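Teaching a shared-workshop arm to lay a place setting

I've been using the big white arm at the Doolan workshop since July, and by far the most requested write-up is the table-laying one, so this is how I do it. You'll need an arm with a two-finger gripper, a plate with a raised rim, some cutlery you don't love, and a placemat. Kenji Dunleavy wrote the original script, which we call Ernano. I've only bent it to suit me.

Step 1. Pin down the placemat

Clip it so it can't slide. I use two blue clips, one on the left edge and one at the bottom. A dark mat under a white plate also makes the rim much easier to pick out when you're setting positions by eye.

Step 2. Start with the knife

Lay it diagonally across the plate with the handle towards the lower left. The rim props it up a touch, and that bit of air is what lets the fingers get underneath. Turn the mug so its handle faces left and leave it alone after that – if you shift it, you'll be redoing the waypoints.

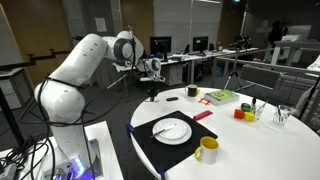
Can I use plastic cutlery while I'm learning?

You can, but it flexes when the fingers close and springs out sideways, so you end up tuning the grip for the wrong thing. Cheap metal stuff is better.

Step 3. Add the fork and set the hover height

Put the fork beside the knife, handles the same way. Now jog the gripper down until it's just over the plate and save that as your hover point. Mine is called hover_11 because I made ten bad ones first. Go slowly! Ghazal Pakzad cracked a plate here on her very first evening, and I've done two since.

Check your cables at this height as well. They want enough slack to hang in loops down the arm without catching on the table.
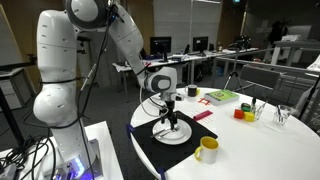
Step 4. Run it slowly, then save

Set the speed as low as it'll go and keep a hand near the stop button. If the fingers close beside the fork, nudge the pick point sideways a hair and try again. Once you get a few clean lifts in a row, bring the speed up bit by bit and save under a new name. Please don't overwrite mine.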